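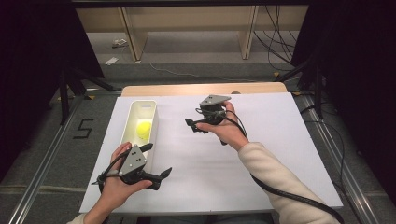 Prendergast

GILLENNESS - Prendergast is happy to share the first results of its hand-held gripper comparison, a piece of work that has kept our test room busy since March and that a good many of our customers have been asking after, very kindly and very patiently.

The idea was a simple one. Before a gripper goes anywhere near an arm, we wanted people to hold it, one in each hand, and do small everyday jobs with it at a table. You learn a great deal about a pair of fingers when it is your own wrist doing the turning! In the ball and bin task, for instance, the bin sits lengthwise on a plain white board, and whoever is working has to find an angle that lets two fingers reach down between the walls. Some came in low from the side and others preferred to point the fingers down from above, and we kept both ways in the results.

Two designs went through the full program, the Kinow and the Clurik. Over 28 working sessions our team recorded 2,602 attempts, of which 1,409 were made with the Kinow and the rest with the Clurik. The Kinow was the favorite for round objects, and people told us it felt steady when they reached across the board. The Clurik did better on thin, flat things - cards, lids and the like - and was quicker to learn for anyone new to the work. Both drew the same complaint, that the cable pulls on the forearm toward the end of a long session, and we have passed that along to both design teams with our thanks.

A further 568 attempts were set aside for trying out camera positions and are not part of the totals given above. We hope to say more about those once the arm trials are under way.

Customers who would like the full table of results, or who would like to come to Gillenness and try the grippers for themselves, are warmly invited to write to the Prendergast press desk. Visits are held in the mornings from 9:30, and the coffee is on us.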